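Stop binning the office computers

Our office in Itwood is getting rid of 152 desktops in July. Working desktops. The reason given is that they're "end of life", a phrase I've come to loathe. Whose life? Mine does spreadsheets all day and has never once complained.

I've worked here long enough to see three of these clear-outs. Same every time. A van, a form, a new login that doesn't work til Wednesday. 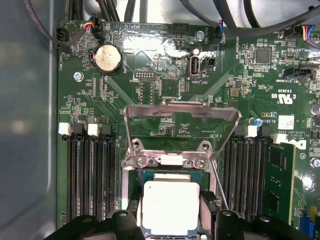

Socket open, processor in view.

What bothers me is how little anyone asks before the van is booked. Could it take more memory? Would a new drive do? Joelle Twal in accounts asked exactly that and got a link to a policy. The policy is nine pages. Repair gets one line.
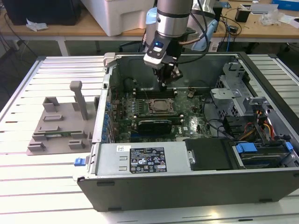
And the money. Kakville council, same sort of size as us, kept theirs going and spent the savings on the library roof. I'd call that a fair swap. Ashwin Thevar says I'm being sentimental, that staff time costs more than parts. Maybe. But nobody has ever costed the week we all lose to the changover, have they.
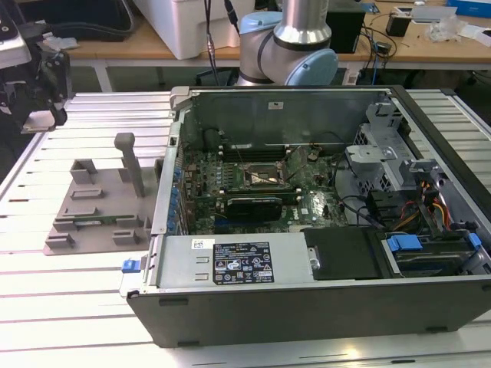
Schools would take them. So would the advice centre at Flodotville, where people queue for two machines and a printer. Nabila Mandagi offered to do the ringing round. She was told it was a data risk. Wipe the drives then! Or pull them out and keep them. Not hard.
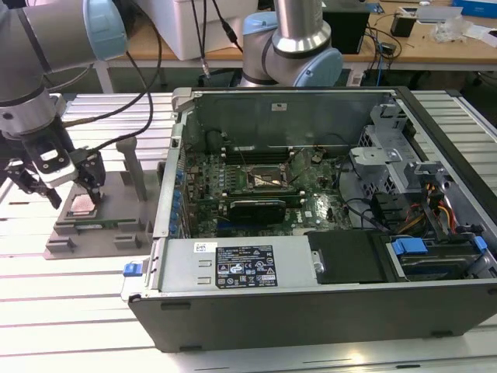

What I'd do instead

Ask first, replace second. Put a name against every machine that goes and a reason next to it, a proper one. Let people keep what works. And give Nabila the phone.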